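How do I get old cooking oil off a dinner plate?

Lingyun Duan
Hi all! I picked up a set of plates at the Virnodville flea market (such a sweet little market, do go) and they have a sticky yellow film that dish soap won't touch. Any ideas? 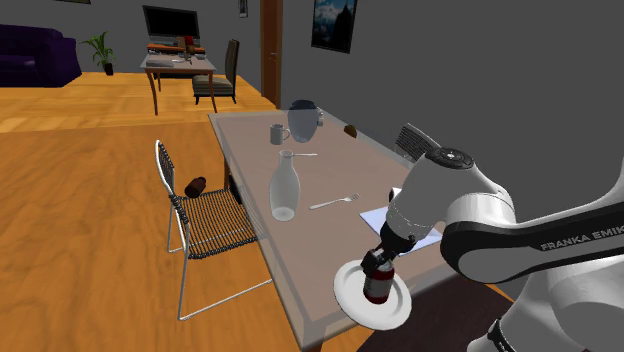 A bottle held over a round white plate.

Jiahui Zeng
Oh, I know that film well! Make a paste of baking soda and a little warm water, leave it on for 70 minutes or so, then rub gently with a soft cloth and rinse.

Mendonça
vinegar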